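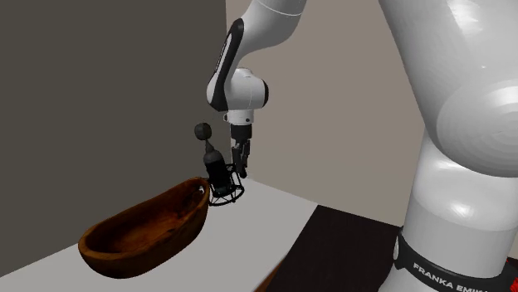
Simulated gripper trials: first results from Marden and Toivonen now open to all

June 3, 2023

Marden, the robotics test group, has today released the first round of results from its gripper comparison, a joint project with the simulation team at Toivonen. The full set covers 772 simulated grasps on 12 household and studio objects, and anyone who works with robot arms can download it, rerun it and (we hope!) argue with it.

Work started in February with a simple question: if you keep the arm the same and change only the fingers or the controller, how much difference does it make? Every trial in this round uses a simulated Franka Emika arm above a small white tabletop. The black parallel gripper with two slender fingers is our baseline, and the other set-ups are measured against it.

Three set-ups are compared in this round:

Baseline parallel gripper with the standard position controller
Baseline parallel gripper with Fanel, Toivonen's force-aware controller
Trekwood soft-pad fingers with the standard position controller

Awkward objects wanted

Boxes and cans have been done to death, so we went looking for shapes that make a planner work. The microphone-like object in its spider-style shock mount quickly became a team favourite. It has a round ball on top, a thin stem and a cage of fine rings and struts around the lower part of the body, so there are plenty of places where a finger can catch. We put it close to a long wooden bowl with an uneven rim, which leaves less room to come in from the side and makes the straight-down approach far more interesting.

The bowl turned out to be a good test in its own right. The height of the rim changes from one end to the other, and a grasp that holds at the low end may tip the whole thing when tried at the high end.

What we found

Fanel did best on the microphone, with 91 successful lifts out of 100 attempts. Most of the failures came from a fingertip snagging a ring of the shock mount on the way down. The Trekwood fingers were ahead on the bowl, where the wider contact patch helped on the curved wall, but they were clumsy around the cage. The baseline was steady on nearly everything and best on very little, and we are pleased to have such a dependable yardstick.

These are simulation results and should be read that way. Friction values and contact settings are listed in full with the download, and small changes to either can shift the order. Trials on a physical arm are next – same objects, same starting poses – and we will publish those numbers whichever way they fall.

Getting the files

The release includes object models, scene files, controller settings and a log for every grasp, failed ones included. It is free for research and teaching. Suggestions for the next batch of objects are very welcome, the more awkward the better, and can be sent through the contact form on the Marden project page.

ENDS

Notes to editors

Marden tests and compares robot hands, arms and controllers and publishes its methods alongside its results. Toivonen builds simulation tools and develops the Fanel controller. Trekwood supplied the finger models used in the trials and had no part in the scoring.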